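3. Thermal behavior of the tellurite glasses

The glasses of the Flerville series were melted in covered crucibles, poured onto a preheated plate and annealed overnight before cutting. Density was measured by the buoyancy method in ethanol. The values fall steadily as zinc oxide is replaced by boron oxide, in line with the earlier work of Sjöberg and Eskola on binary melts.

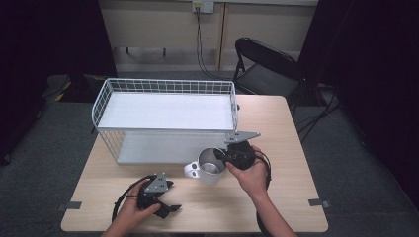

The glass transition temperature rises over the same range, and the onset of crystallization moves with it. Samples containing 85 mol% tellurium dioxide showed two separate crystallization peaks, while those with less showed a single broad one. The first peak is assigned to a metastable phase that converts on further heating. No peak of this kind was found in powders sieved below the coarsest fraction, which suggests that nucleation in the bulk is weak.

Raman spectra were collected on polished pieces from each melt, for a total of 1,071 spectra. Band areas were fitted with a fixed baseline (Section 2). The share of three-coordinated tellurium units increases with boron content, and the bridging oxygen band weakens.
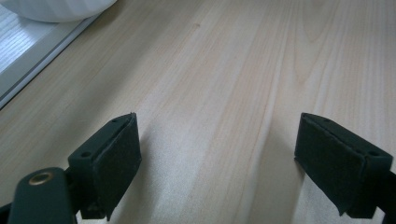 Figure 3. Wood-grain tabletop at close range, with the two dark fingers of the gripper.

Differences between repeat melts were smaller than the fitting error in all but the Trudwood batch, which was left out of the regression. The remaining data are treated in Section 4.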